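Trimudura Kitchen Tasks: Student Project Data Card
Release 2, maintained by the Radora Robotics Club

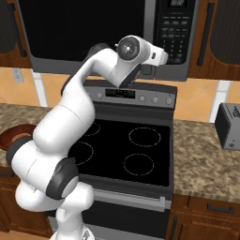 Summary
This release contains simulated manipulation episodes prepared by members of the Radora Robotics Club for the spring project course. All episodes were generated in software with a single-arm model in a home kitchen. No physical robot was used.

Contents
The release holds more than 100 episodes across 15 tasks. Each episode folder includes joint positions, gripper state, rendered frames and a one-line task instruction in plain English. Tasks cover appliance doors, knobs and the placing of small objects on counters.

Splits
train: 70 percent of episodes
validation: 15 percent
test: the remainder, scored by the club

Collection
Student operators controlled the arm by keyboard or game controller. Episodes ending in a collision were kept and are marked "failed" in the index file. Cabinet finishes and counter materials vary between layouts.

Known issues
Gripper state is missing in 23 episodes from the first round. Frame times in the microwave tasks may lag the joint log by one step.

Use and credit
The data may be used for coursework and noncommercial research. Entries to the Weltora Student Challenge must state the release number. Please credit the Ruiz-Ortega Student Lab, which provided computing time.

Corrections are accepted through the project tracker until the end of September.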